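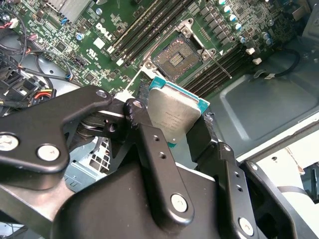 Hundance has begun the second stage of its processor handling work at the Castton workshop, where operators are recording examples of chip placement for a learned control system. The first stage, completed in October, covered memory modules only.

The target for the new set is 400 recorded placements, of which 67 had passed review by the end of the first fortnight. Each recording starts with the chip already held in the fingers and stops when it rests in the socket and the fingers have opened. Closing the load plate and lever is left out and will be treated as a separate task.

Operators guide the arm by hand controller. Zarmeena Jadoon, who leads the recording team, said the approach angle is varied on purpose between runs.

"If every run comes in flat and square, the model learns one path and fails when the grip is slightly off," she said. "We want tilted starts, and we want the correction in the data."

Wrist camera footage is stored with joint positions and finger force. Runs in which the chip touches the contact pins at the wrong angle are kept but labelled as failures, and the socket is checked under magnification before work goes on. Two boards have been withdrawn with bent pins.

Mohsin Gondal, who reviews the recordings, said the most common fault was a pause of several seconds above the socket while the operator judged alignment. Such runs are trimmed or repeated.

A further 40 placements will be held back from training and used for testing. Hundance plans to repeat the exercise at its Trerkdale site with a different chassis layout, under Ezequiel Ayala. The company has not said whether the recordings will be released outside the firm.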